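## The white cubby shelf is up, and we love it

If you've been through the back bedroom since the start of September, you'll have noticed that the wall opposite the door finally has something useful on it. The open shelving unit is built, it's level (we checked it twice, because that tile floor slopes in ways no floor should), and it has already started filling up!

Some background for anyone who missed the last few newsletters. We'd been stacking kitchen overflow in that room in boxes, and every time somebody wanted a bowl, three other things had to come out first. Robel Yimer measured the wall, drew up a plan on the back of a Prikow receipt, and made a very good case for open cubbies with no doors. His argument was that if you can see a thing, you'll use it, and you'll also put it back. I was on the side of doors. I have switched sides completely.

We looked at a Burko cabinet first, which was handsome but far too deep, and then at a secondhand set from Ekinci that had sold by the time we called. What we ended up with is plain white all over, and it suits the room so well. White wall, white shelf, and then whatever you put on it gets to be the color. Even a few pieces of fruit along the top look wonderful.
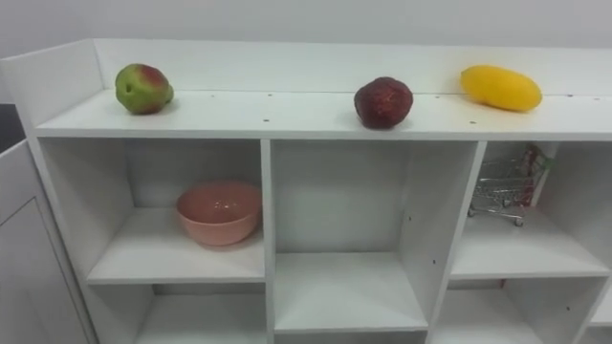

*Fruit along the top, pink bowl in the cubby underneath.*

I want to say something about that top surface, because it's my favorite part. There's a raised rail along the back, so round things have something to rest against, and it's at a height where you can reach over and grab something without thinking. Yes, there are little screw holes and pin holes in it. A couple of people have asked if we're going to fill them. I say leave them for now! They wipe clean with a damp cloth, and Robel has ideas about adding a divider later on.

The cubbies are square and a good size for bowls. The pink bowl was the first thing to go in and it has pretty much claimed its spot. It had been living at the bottom of a box under 6 dish towels and a colander, and I'd forgotten how pretty it is, with that shiny glaze. Please do take it out and use it, it's a great salad bowl. Just bring it home again afterward.

Lower down is where the working stuff goes. Eamon Ó Conaill has been trying out different arrangements, and he's a big believer in keeping heavier and flatter things near the floor and lighter things up high. Cutting boards go low, with bottles and containers beside them, and fruit stays on top where people will eat it before it gets soft.

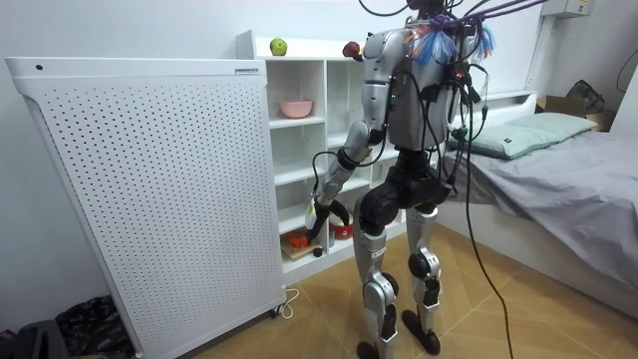 He'd also like everyone to leave some breathing room in each cubby, and I'm with him on that. When a shelf is packed tight you end up moving everything to get at the one thing in back, and then we're right where we were with the boxes. If a cubby looks half empty, that's fine. Enjoy it.

A few small requests while we settle in:

- Wipe the bottoms of bottles before you shelve them. White shows every ring.
- Boards should be fully dry before they go back.
- If you bring fruit, put it on top and help yourself to whatever's already there. Apples are always welcome, and so are mangoes.
- No hot pans on any of the shelves, please.

We still have 30 dollars left from the 80 we set aside, and Robel has his eye on some Hurkex baskets that would slide into the bottom row for napkins and loose lids. I'm leaning toward yellow. Eamon wants gray. If you have feelings about this, leave a note on the kitchen door before the end of the month, and bring over any bowls you've been meaning to pass along. We've got room for them now!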